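Busorau: a simulated tidying-up set, and my running grumble about whether robots can do chores yet

README, last touched Dec 11, 2022

Hi! If you landed here from the Kerslake forum thread, welcome, and sorry about the state of the folders. Busorau is a collection of simulated manipulation episodes that I've been building in my spare evenings, plus the notes I kept while arguing (mostly with myself) over a question my mum asks every time I visit: when is one of these things going to put the dishes away?

My short answer is not this year, mum. The long answer is the rest of this file.

What's in it

Everything is rendered. No real arm moved for any of this. Each episode is one small chore done by a simulated arm with a two-fingered gripper, with colour frames, joint positions, the gripper opening and a one-line instruction written by me in ordinary English ("put the mug on the top shelf", that sort of thing). Some chores are from around the house and some are from the kind of bench or shop floor where a person spends a whole shift moving small things from one holder to another.

There are 22 chores and over 200 episodes for each one. The household half has drawers, mugs, tea towels folded once (never twice, see below), bin lids and a cutlery tray. The bench half, which I called Ninirville after the made-up town my brother and I used to draw maps of, has bolts into bins, jars onto trays, lids onto jars and vials into racks.

How I made it

I drove the arm myself with a cheap hand controller for the first batch of each chore, then let a scripted planner do the remainder and threw out whatever it botched. You can tell which is which from the source column in the index file. My own driving is wobblier and a lot slower, and I have a habit of stopping just short of the object to have a think. Any policy you train on only my episodes will pick up that habit too! I found it quite funny the first time and much less funny by the end of the week.

Lighting, mat colour and clutter get shuffled between episodes. I kept the shadows hard on purpose. Early on I had lovely soft even light everywhere and the models looked brilliant, right up until I put a single strong lamp in and they went to pieces and started reaching for dark patches. Real kitchens have a window on one side and a rangehood light that makes everything look like a crime drama, so the harsh lighting stays.

So can they do the chores?

Depends what you call a chore. I reckon people lump two very different things together.

The first is picking a thing up and putting it somewhere. If the thing is stiff, and it's sitting where the model expects, and there's a bit of room for the fingers, then yeah, that mostly works in here. Mugs are good. Jars are good. The cutlery tray is good until two forks nest, and then you get this sad little scrabbling motion that goes on until the timer runs out.

The second is everything that makes the first one useful. Noticing the mug still has tea in it. Knowing the bin lid is stuck and giving it a thump. Shifting the colander out of the way before opening the cupboard. My baseline policy, Skornix, does none of that. It has no idea there's anything to notice. I left it running on the drawer chore with a spoon jammed across the runners and it pulled, let go, pulled, let go, perfectly cheerful, for as long as I cared to watch.

Tea towels I'm nearly embarrassed to include. The cloth in the simulator behaves like a wet lettuce and I could never get a second fold that looked like anything a person would do. Use that chore if you like, but don't put any weight on it.

The bench chores

You'd think these would be easier, being tidier, and in some ways they are. A rack is a rack. It doesn't have a colander in front of it. But the tolerances are nasty, and that's where I've ended up spending most of my time.

Take the vials. The caps carry numbers and have different coloured faces, the holders have holes of different sizes, and the vials stand pretty close together once a rack starts filling. A person doing the job glances at the cap, glances at the hole and plonks it in while thinking about lunch. The gripper comes in over the top and its fingers cover a fair bit of what the model needs to look at, and the glass is see-through, so the edges of the thing you're holding go vague just when you want them crisp.

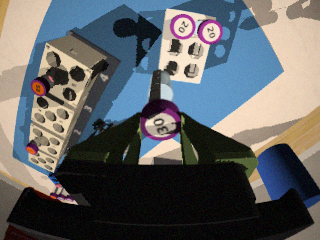

Skornix gets the approach right far more often than the insertion. I tried giving it a second view from the side and that helped with the jars but hardly at all with the vials, and I still don't know why. If you work it out, please open an issue, I'd love to hear. I also tried slowing the final descent right down, and all that did was give it longer to drift.

Leaning vials are the other headache. A vial that isn't upright in its hole throws the grasp off, and a person would just nudge it straight with a knuckle first. I have 7 hand-driven episodes where I do the nudge, tucked away in the extras folder. That's nowhere near enough to learn from, but they show what I mean.

Things to watch out for

Friction on glass is a guess. I fiddled with it until it looked right to me, and I'm a bookkeeper by day, so treat it accordingly.

The cap numbers can turn up at any angle, including upside down. If your model reads them only when they're the right way up, you'll find out very quickly.

The first 10 episodes of the jar lid chore have the gripper opening recorded in the wrong units. I've noted it in the index and haven't fixed it. Sorry.

Please don't use any of this to claim a real robot can do a real chore. I haven't tried it on hardware and I'm not set up to.

Licence and so on

Use it for whatever you like, commercial or otherwise, just keep this README with the files. Fixes are very welcome, especially for the cloth. The next chore on my list is emptying a dish rack, which I promised mum, and which so far consists of one plate and a folder called "try again in December".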